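Robot Cell Practice, Handout 6
Instructor: Mudassar Mengal
Revised 24/06/2018

Working with breakable objects

Read this before your first session at the Stirnau bench. It replaces the January sheet, which still had the old speed limits from Dratenbridge.

Glass and brass are handled under the same rules as any other part, with a few additions. Check each piece for chips before it goes on the table. Chipped glass goes in the bin marked Reuter, never back on the shelf. Tall pieces are set down last and picked up first. Candles stay unlit at all times.
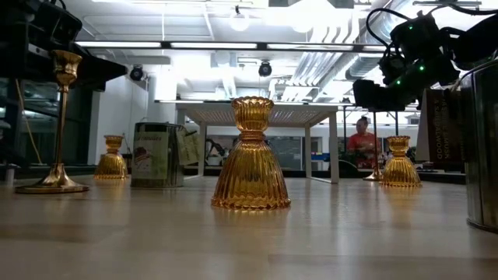
Fig. 1. Amber glass holders and brass candlesticks on the tabletop, arm at upper right.

Before enabling the arms:

Say "arms live" out loud and wait for an answer from everyone in the room.
Keep hands, sleeves and hair outside the table edge.
Know where the stop button is without looking for it.
First pass of any new motion runs at 30 percent speed.

If a piece tips over, leave it. Stop the arms first, then reach in. The same goes for a piece that rolls toward the edge. A broken flask costs less than a finger.

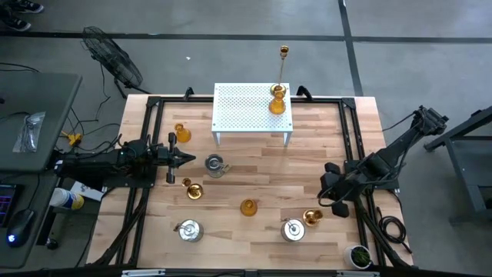
Log every stop in the Pronirham sheet, including the ones you think were your own fault. Write down what the gripper was holding and which arm was moving. Two lines are enough.

At the end of the session, park both arms and cut power before you clear the table. Glass is wrapped one piece to a sleeve.

Reading for next time: section 6 of the bench manual, on grip force.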